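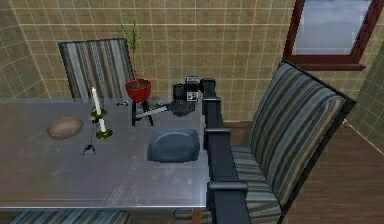

Figure 4. Simulated dining scene with the arm at the right side of the table. The gripper finger points toward the stand with the red flower pot.

4.2 Scene variation

Training used 2672 rendered scenes, of which 1492 include a reflective tabletop as in Figure 4. Depth estimates on these surfaces were poor in our first runs, and the planner often placed obstacles below the table plane. We now fit the plane first and discard points under it — a step the Nuvis planner did not have. Thin objects such as plant stems are padded before collision checking. Each query samples 1536 candidate paths. The chairs are kept as fixed obstacles.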